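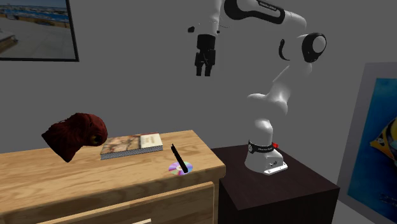

*Pedestal-mounted arm beside a dresser, gripper raised, with a book and a disc on the dresser top.*

**Household Arms: Good Practice for Furniture Tops**
Issued by the Dresten Home Equipment Office, 3 Apr 2019

The following points apply to any fixed arm used within reach of a dresser, sideboard or shelf. They supplement the mounting rules and do not replace them.

**Before starting**

- Check that the mounting plate is tight on its pedestal. A plate that can be shifted by hand must be refitted before use.
- Raise the gripper clear of all items before the arm turns. Members should allow 3 inches above the tallest object.
- Move soft toys and cushions well in from the edges. Items that overhang are to be repositioned by hand.
- Pens and markers should lie flat, away from discs and other surfaces that scratch.

**During work**

- Keep children and pets out of the reach of the arm – including the side facing away from the furniture.
- Lift a closed book by its spine. Books weighing over 41 ounces are to be moved by hand.
- Hold discs by the rim and the center hole only. Set the grip to the lowest level that will carry the disc.
- Open drawers fully or keep them shut. A half-open drawer is the most common cause of a stopped arm in our reports.

**Afterward**

Return the arm to its rest position and switch it off at the wall. Wipe the fingers with a dry cloth; solvent cleaners harden the pads. Record any stop or dropped item on Form 228, with the name of the person present.

Framed pictures on nearby walls should be checked each May for loose hooks.

Questions on mounting go to Godfrey Lema. Completed forms go to Beatrice Khaemba, Room 70.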